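Sorting Out the Catch-All Corner

Posted Tue 14 March

My mother kept one drawer in the kitchen that would only open if you put your hand in through the gap and pushed down on the whisk. I grew up thinking every house had a drawer like that, and I suppose most of them do. When we moved to Nodville I promised myself I'd never have one, and by January I had two, plus a shelf in the workshop that I had stopped looking at on purpose.

So this page is all about bins, and getting small things to live in them. I've been writing up household tips for a good while now (this is number 153, if you can believe it!) and bins come up in the mail more than anything except smelly dishwashers.

Start by emptying everything onto an old sheet. I know it's tempting to do a bit at a time, a shelf tonight and a shelf on the weekend, but you never see how many rolls of tape you own until they're all in one heap. Put the kettle on first. Then make three piles: things you reach for every week, things you reach for a few times a year, and things you're keeping out of guilt. That last pile is the slow one, and I won't pretend I'm good at it. I still have a pasta machine from my aunt in its original box.

Once you have the piles, and only then, think about what to put them in. I like open plastic bins for anything that gets used weekly. A lid is lovely for the attic, but on a working shelf it just ends up underneath the bin, or behind the freezer. Open tops mean you can drop a thing back in with one hand while you're holding a pot lid in the other - and if putting away is that easy, even the teenagers will do it about half the time.

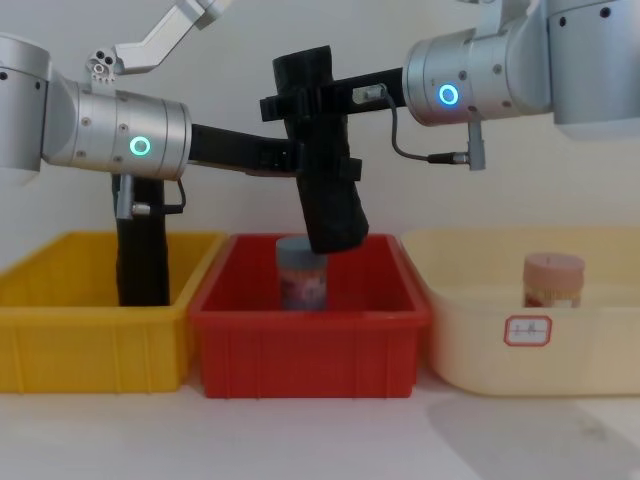

How many bins should I start with?

Three is plenty for one shelf or one stretch of counter. If you buy a whole stack at once you'll feel you have to fill them, and then you're storing bins. Live with the first three for a month and see which one overflows. If it's full of one kind of thing, give that thing a second home. If it's full of a bit of everything, it probably wants another evening with the old sheet and the kettle.

Measure your shelf before you go shopping, front to back as well as side to side. I once came home from Branby with a set that stuck out so far past the edge that I caught my hip on them every morning until I gave them to my neighbor. Take off a finger's width on each side too, so you can get your hand around to lift a bin out. And check the height with something standing up in it, if you mean to keep spray bottles or rolls of foil there.

Now, labels. I used to be a great one for labels and wrote them all out in my best handwriting, and then of course I changed my mind about what went where and spent an afternoon scraping off the glue with a butter knife. (Warm water with a drop of dish soap, a cloth laid over it for ten minutes, and most paper labels will roll right off under your thumb. For the stubborn kind, rub in a little cooking oil, wait, and wash it off afterward.) These days I go by color where I can. Everybody in the house can remember a color, even the ones who swear they can't find the scissors.

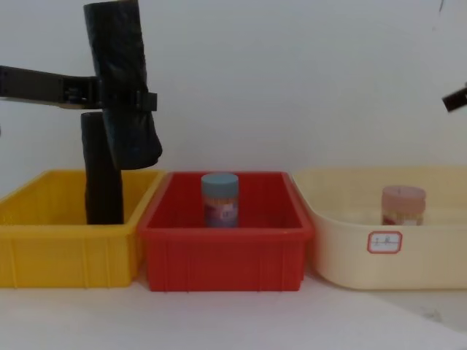 Virgil Nedelcu, who wrote to me from Kakellow, goes a step further and keeps the same arrangement in his kitchen, his laundry room and his garage: cleaning things on the left, tools and string in the middle, paper and batteries on the right. He says he can find a fuse in the dark. I tried it and I do like it, although I had to swap the middle and the left in my kitchen to keep the sprays well away from the onions.

Wash your bins twice a year, more often if there's food anywhere near them. A squirt of dish soap, warm water and a soft brush will do it. Skip the scouring pad, which leaves little scratches that hold on to dirt forever after. For a stale smell, leave a few spoonfuls of baking soda in the bottom overnight, tip it out and rinse. Let them dry completely before you stack them, or they'll stick together and you'll be out on the back step twisting and muttering.

If two do get stuck, stand the lower one in warm water and put some ice in the upper one. Give it a few minutes, then pull straight up with a gentle wiggle.

Next time I'll get to the pasta machine, and to the letter from the lady in Echeverría who wants to know about rust on cookie cutters. Dry them in a cooling oven in the meantime, dear, and keep them out of the drawer by the sink.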